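Keeping the talking speaker useful around the house

I've had a voice assistant in the kitchen for two winters now, and most of my tips come from yelling at it. The best one is to give every timer a name. "Rice timer" beats trying to remember which beep belongs to what.

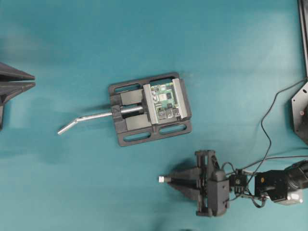
Where should a smart speaker go in a kitchen?
On a shelf near ear height, well away from the range hood and the kettle.

Mine sat beside the Hemura fan for months and heard about half of what I said. Moving it 43 centimetres along the shelf fixed that — no new gear needed.

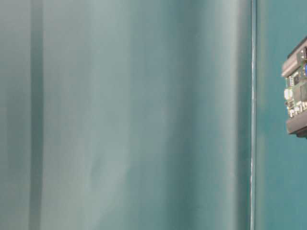 Soft teal-green tones

Next, slow the voice down. My neighbour Ludger Stöcker set his to the second-lowest speed and can finally follow a recipe with the tap running.
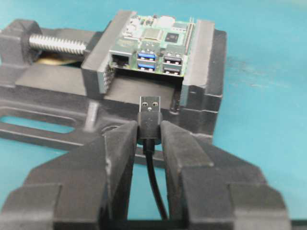

Spoken lists work best when you keep them short and say the brand last. Mine used to turn "Tristik tape" into "drastic cape", and I never did find that at the hardware store. For workshop jobs I get it to read me the steps one at a time. With a board clamped in a vise and a USB plug to line up with it, I'd sooner listen than squint at a screen.

Clear out old recordings every so often too. I had 417 of them, mostly me asking what 200 grams of butter is in cups.

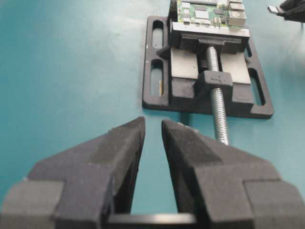
You'll usually find them under privacy or history in the app, and I do mine in October when I change the smoke alarm batteries.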